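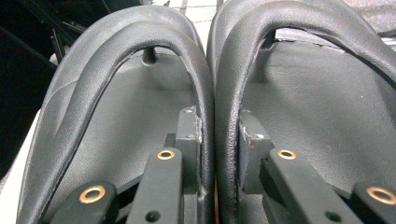
Lambrakis Secondhand > Help > Headphones and Audio

Used Headphones: Your Questions

Do you clean them before you sell them?
Yes. Every pair gets wiped down, and removable pads come off for a proper going-over. Ears are ears, and we have met a lot of them.

What does "Grade B" mean?
It works and it has lived a little. Scuffs on the headband, a faded logo, a cable that remembers being coiled the wrong way. Grade C has lived a lot. There is no Grade D; we call that the recycling bin.

Can I try a pair in the store?
Please do. Bring your own music if you can. The shop phone has one album on it and the staff have suffered enough.

How long is the warranty?
70 days from the date on your receipt. It covers dead drivers, bad jacks and batteries that quit early. It doesn't cover dogs.

The pads are flaking. Is that a fault?
No, that's age. Fake leather peels sooner or later, usually onto a white shirt. Replacement pads start at $17 and most push on by hand. If you'd like us to fit them, ask for Adanech Ayele at the repair counter and leave the butter knife at home.

Will you buy my old pair?
Probably, if both sides make sound. We pay in cash or store credit, and credit gets you more. We don't take earbuds. Please stop mailing us earbuds.

Why did my wireless pair connect to my neighbor's TV?
Someone paired it there before you. Reset it using the steps in the manual, or enjoy the game shows.

Do you ship?
Anywhere in the lower 48. Orders placed in November take longer, and writing to us in capital letters has so far not sped them up.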